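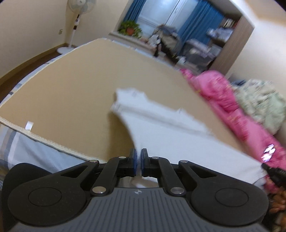
OK so I have a new religion and it's folding laundry on the bed. Thread, because I have opinions and a full dryer.

For years I folded on the couch. Or standing up in the hallway with the shirt pinned under my chin like my dad did. Everything came out vaguely shirt-shaped and I told myself that was fine.

Then we got the tan cover for the guest bed. Completely plain, no pattern, no quilting, no little buttons. I only bought it because it was on sale. Turns out a big plain flat thing is EXACTLY what you want under white laundry (why did I ever try to fold white on white??)

You can see every edge. You can see where a corner has tucked itself under. On the old white duvet I'd fold a pillowcase and then find out later I'd folded half of one.

My method, such as it is. Put the piece down. Take one corner in each hand and pull before you do anything else. Just pull! Sideways, gently, till the middle goes flat.

I used to skip the pull and go straight to folding and then wonder why my stack leaned over like a drunk. The wrinkle you fold in is the wrinkle you get, sorry

Second thing: fold along the seam if there is one. If the seam is twisted (looking at you, every cheap white tee I own) ignore it completely and go by the corners. Trying to make a twisted seam behave has cost me hours of my life.

Gavin Mowat, who I know is reading this, taught me to do the whites first while they're still warm. I was doing them last, when they'd been sitting in the basket getting crunchy. So thank you Gavin, you were insufferable about it but thank you.

He also irons his dish towels so please take all of his advice with that in mind.

Somebody asked how big the load was. Normal week here is 38 pieces not counting socks. I know because I counted once, in December, during an argument about whether we needed a second basket. (We did. We have one now.)

Of those, 21 were white. We are apparently a household that wears white and eats spaghetti.

Socks get their own session. Socks are not laundry, socks are a puzzle. I do them at night in front of the TV and anything without a partner goes in the shoebox. The shoebox is very full. We don't need to talk about the shoebox.

Things I've stopped folding altogether: fitted sheets. I've watched the videos. I've done the thing where you put your hands in the corners and flip one over the other. I get a ball every time. Now I roll it up, stuff it in its own pillowcase with the flat sheet and it goes on the shelf looking very respectable from the outside.

Things I fold that I probably shouldn't: cleaning rags. They're rags! They live under the sink! But a folded pile of rags makes me feel like a person with a pension so I'm going to keep going

Mister (the cat) has a policy about the bed, and the policy is that any flat surface bigger than a magazine is his. I shut the door now. He sits outside and yells. Black cat + white laundry + open door = start over with the lint roller.

Someone's going to ask about folding boards. I had one. Arnaldo Figueiredo lent me his, the plastic kind with the flaps, and it does make very neat shirts, I'll give it that. But it only likes one size of shirt and I kept pinching my thumb. It went back to him after 3 loads.

Also – height. Your bed is too low. If you're doing a big pile, kneel on the floor or sit on a stool, don't stand there bent over for half an hour. I did that all winter and my back had notes.

Stacking order matters too, or it does to me. Big stuff on the bottom, then shirts, then the small squares (washcloths, napkins, hankies for my one fancy uncle). Carry it in one trip if you trust yourself. I do not trust myself. Two trips.

And put it AWAY. I'm saying this to me. The guest bed is a wonderful place to fold and a terrible place to store, and last month we had an overnight guest and I had to move four stacks onto the dresser at 11 pm while she stood there holding her toothbrush.

Anyway there are towels still going round down there. If you've got a fitted sheet method that works for someone with normal length arms I'm listening – but I will need to see it done, I don't believe anybody anymore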